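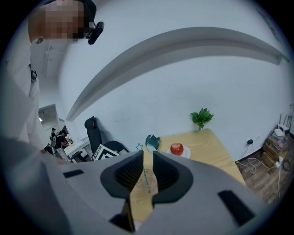 Getting ink out of a white work shirt

studlow_pete
Ballpoint on the cuff of a white cotton shirt, already been through the wash once. Anything worth trying before I toss it?

Marnie11
Rubbing alcohol. Dab it with a paper towel underneath, wait 5 minutes, blot, repeat. Then wash cold.

Libor Lukáč
I'd skip alcohol and soak it overnight in oxygen bleach. Alcohol spread mine into a bigger blue patch.

Marnie11
It spreads if you rub. Blot and keep changing the towel.

studlow_pete
Did two rounds of alcohol. Faint gray line left. Soaking it tonight.

grolia_k
Keep it out of the dryer until the line is gone.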